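Print this page | E-mail this page
Filed under: Course Materials > Automation Purchasing > Kit Reviews

Unit 6: Reviewing a Hand-Held Gripper Kit

The product under review in this unit is the Clekon hand-held gripper kit, supplied by Plorley. The kit allows a person to perform household tasks with the same kind of fingers a robot arm would carry, while a camera on the tool records the work. Students should read the supplier's terms before class and bring a printed copy.

The standard package contains 2 grippers, 18 spare finger pads, and a license for the Dumum recording software. The license runs for 10 months. Replacement linkages are sold separately and are not covered by the warranty.

Reviewers are expected to examine a kit in an ordinary home setting before forming an opinion. Small tableware is a suitable test. Thin sticks are difficult to grasp from a soft surface, and a short spoon tends to turn in the fingers when it is held by the end of its handle.

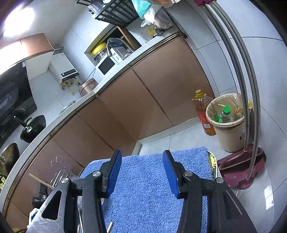
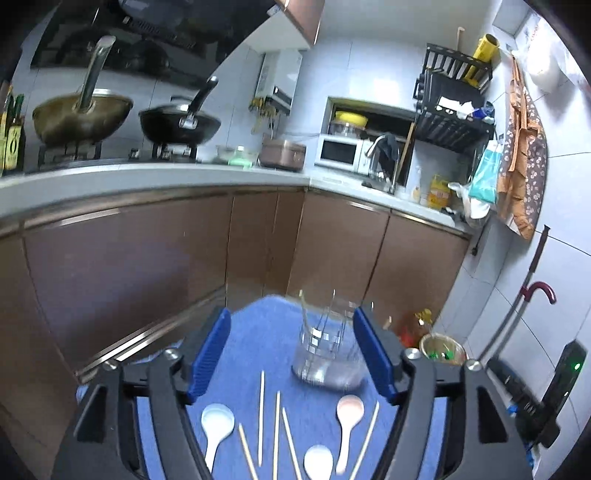

Figure 6.1. Clekon gripper with ribbed blue finger pads, in use in a home kitchen. Chopsticks and short spoons are on the blue work surface in the second view.

The written review should address the following points:

- Condition of the finger pads and joint screws at delivery
- Field of view of the camera when the fingers are open
- Comfort of the handle over a full work session
- Clarity of the Dumum setup guide
- Cost of spare parts over the license period

Garrido offers a comparable kit on a rental basis. Students who choose the rental option for their comparison should state the length of the rental and include delivery charges in the total cost. Purchase and rental prices must be listed in separate columns.

Reviews are due at the first class meeting in July.

Shares: 6 | Comments: 2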